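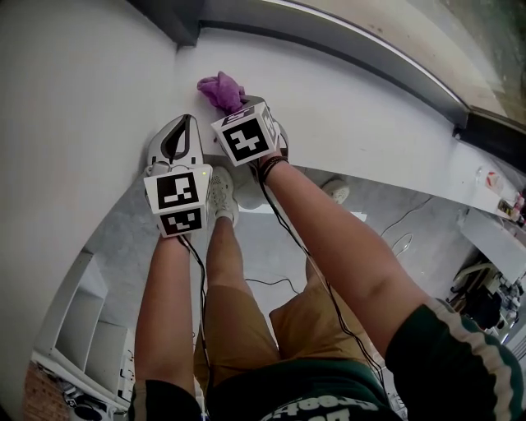 Stoteo is a small list of household words and short phrases, collected for people who are learning English after moving to Drirkport. It has 283 entries in this version. Each entry gives the word, a plain meaning and one sentence in which the word is used at home. Colour words are always joined to a thing, so "purple" stands with "cloth" and "white" with "countertop", as both are in the picture, and the learner meets them together.

Files

entries.txt - one entry per line, fields separated by a tab
sources.txt - where each sentence was taken from
changes.txt - what is different from the last version

Spelling

The spelling is Australian: colour, litre, grey, tyre. When two forms are common in Drirkport, the first one in the line is the one we heard more often. Please do not change it to American spelling in a fork with the same name.

How it was made

The first draft had 300 entries. Janssen, the evening school, used it in 3 classes and sent back remarks. Words which the learners did not meet outside the class were removed, and a few were added - mostly for laundry and rubbish collection.

Known problems

The kitchen part is much longer than the garden part. Sentences from the Trikier newsletter are a little old-fashioned. The stress marks are missing for words of one syllable.

Use

Free for teaching and for private study. If you print it, please keep the file sources.txt with it.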